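Does unanswered prayer mean God has changed his mind about me?
Faith and Doubt > Prayer
Asked by Nivasstead

I have been a believer since I was a teenager and for most of that time prayer came easily. I'm 47 now. Since November I have been praying for one particular thing, a family matter I'd like to keep private, and there has been no answer of any kind. No peace about it either, which I used to get even when the answer was no.

I know what I'm supposed to believe. Our small group went through the parable of the persistent widow on Friday and everyone agreed that we should keep asking. But the widow's judge gave in because he was tired of her, and I came home more confused than when I left. Is God like that? And if he isn't, what does persistence do?

I'm not looking for someone to tell me I lack faith. I have heard that already. What I'd like to know is how other people understand the silence, and what they do with the time they set aside for prayer when there is nothing left to say.

2 answers

Drumel

The judge in Luke 18 is there as a contrast. Jesus calls him unjust twice, once in the story and once after it. The argument runs from the lesser to the greater: if even a man like that will finally hear a case, how much more will God hear his own people. So no, God is not like the judge, and you are not wearing him down.

Luke also says at the start what the parable is for. It was told so that the disciples would always pray and not lose heart. Losing heart was expected to be a danger, even for people who had walked with Jesus. I take some comfort in that.

On the silence, I would read the Psalms that don't resolve. Psalm 13 turns around in only 6 verses, and that is the one people usually recommend. Psalm 88 doesn't turn around at all. It ends in darkness, and it was still kept and sung. Whoever wrote it had no peace about the matter and went on addressing God anyway.

As for what to do with the time, these have helped me. Take whatever fits.

1. Keep the appointment but make it short. I went down to 5 minutes during a bad year. A short time kept is better than a long one you dread.

2. Borrow words. Read a psalm out loud, or the Lord's Prayer, slowly. You don't have to feel it. The church has prayed with borrowed words for most of its history.

3. Pray for someone else's trouble before your own. My own request had grown so large that I couldn't see past it, and this put it back among other people's.

4. Sit somewhere ordinary. I moved from the study to the kitchen table, early, before the coffee was made. The study had become a place where I waited to be disappointed.
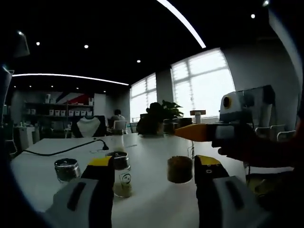 5. Write the request down once, with the month, and stop rewording it. I had been changing the wording every night as though the right phrase would open the door. Matthew 6 says your Father knows what you need before you ask him.

None of this brings an answer faster. I prayed for one thing for roughly nine years and it was settled in a way I had not asked for and did not like at first. I still don't know why it took that long, and I'm wary of people who say they know why theirs did.

Jovine

God always answers. It is yes, no or wait. If you haven't had a yes then it is one of the other two. Check for unconfessed sin and forgive anyone you need to forgive. There is an old thread on this, number 2062 I think, that covers it better than I can. Praying for you.

Comments on Jovine's answer

Ghorbani: The advice to forgive is sound (Mark 11:25), but I'd be careful with the part about sin. Paul asked three times for the thorn to be taken away and it wasn't, and nothing in 2 Corinthians 12 says he was being punished for something. The same goes for Gethsemane. A refused or delayed request doesn't tell us how God feels about the person asking.

Jovine: Fair. I didn't mean it as an accusation.

Nivasstead: Thank you both. I had never read Psalm 88 all the way through. I read it twice last night. I'm going to try the short time in the morning — and write the thing down once and leave it.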